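Plina thread tracking: your questions

What does Plina do?
It follows a suture thread through video from a surgical robot's wrist camera and estimates the thread's shape in 3D, even where a tool hides part of it. We love this problem!

Why is thread so hard?
It's thin, it bends any way it likes, and it keeps slipping behind metal. Shiny jaws throw glints that older trackers happily mistook for thread. 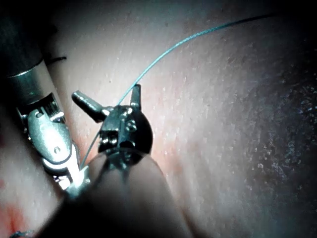 Our fix was to stop treating each video image alone. Plina carries its last 17 guesses forward, so a curve that passes behind a jaw can be picked up again on the far side - my favorite part of the method.

How well does it work?
On our 1812 test clips it lost the thread half as often as our earlier tracker, Kuroda. Knots still beat it, and loose tails can fool it too.

Can I try it?
Yes, please do! Code goes up in February. Write to Toshio Noguchi at the Skedcombe lab for early access.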